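From: Sandamali Kodikara
To: cell-planning list
Subject: Re: [cell-planning] Second humanoid or a fixed arm for tray unloading

On the question of whether the tray station justifies a second unit, I have gone back over the quote and the station log. My reply to Valdis is inline, with his message quoted in part.

Valdis Paju wrote:
> The Nonex quote is for one more two-armed unit with five-fingered
> hands, plus the service plan. Before I put that into the capital
> request I want to know why a fixed arm with a suction cup
> can't do the same job. The trays are all one type. The table doesn't
> move. We would be paying for legs we don't use.

The legs are the weaker part of the case, I agree. The hands are the stronger part. The trays are shoe-shaped, with a raised rim and a stepped cutout down one long side, and the flat area left for a cup is small. Baiba tried two cup sizes on the bench in June and neither sealed across the step. A parallel gripper would close on the rim, but then the approach angle has to be right for each tray, and the trays are not set down to any fixture. They go on the yellow table by hand, in a row, and the angle varies. 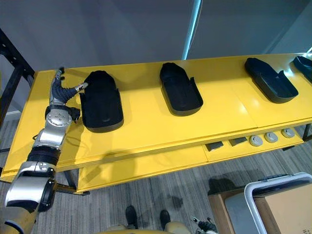 Lundudico, June

Please look at the reach in this layout before anyone draws a pedestal. The row runs the length of the table and the crate is down on the floor side, so a fixed arm has to cover both the far end of the table and a drop point well below table height. Rosaura put the Pelta mid-size arm into the layout model. It covers three tray positions out of four. The next size up covers all four but needs a floor plate, and the floor there is carpet over raised panels. Nothing in the Pelta quote covers floor work.

> What is the actual throughput? I have seen 41 an hour written down
> and I don't know where it came from.

It came from Siiri's log. Totals for the trial period:

Trays attempted: 2,392
Placed in the bin: 2,173
Placed without operator input: 1,956
Best hour: 41

So 41 is the peak and should not go into the request as a rate. The gap between the second and third lines matters more to me than speed. Each of those trays took an operator away from other work, and the Nonex quote assumes one operator for two units. That assumption does not hold at the present level. I would ask Nonex to restate the staffing line before we sign anything.

The bin side has its own cost. We have been dropping into a plastic bin with a cardboard box inside it, and the flaps take up most of the opening.
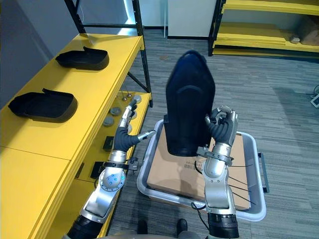

Right hand over the bin with a tray; left hand at the table edge.

Rigid totes with no inner box would give a wider target. Ķēniņš can supply them with a lid and a label holder. They are a small item next to the arm and should be bought whichever way the main decision goes. I would put them on the operating budget so they are not held up by the capital round.

> Also, is there anything in here for spares?

No. The quote lists the service plan but excludes fingers and hand cables. I would add one spare hand per two units, and one set of wrist cables – the cables run outside the arm at the wrist and are exposed when the hand is working close to the table. Siiri has the part numbers.

Proposed order of work:

1. Buy the Ķēniņš totes now.
2. Rerun the trial with the totes, same table, same trays, same log format.
3. Get a floor survey, so that the larger Pelta arm can be priced properly.
4. Ask Nonex for a revised quote with spares included and the staffing line corrected.
5. Decide between the two with both figures on the same basis.

I would hold the capital request until item 4 is back. If the deadline will not allow that, enter the Nonex figure as quoted and mark spares as open. Do not net the two off against each other.

Baiba, can you send Rosaura the bench notes on the cups? She needs the step height for the model.

Sandamali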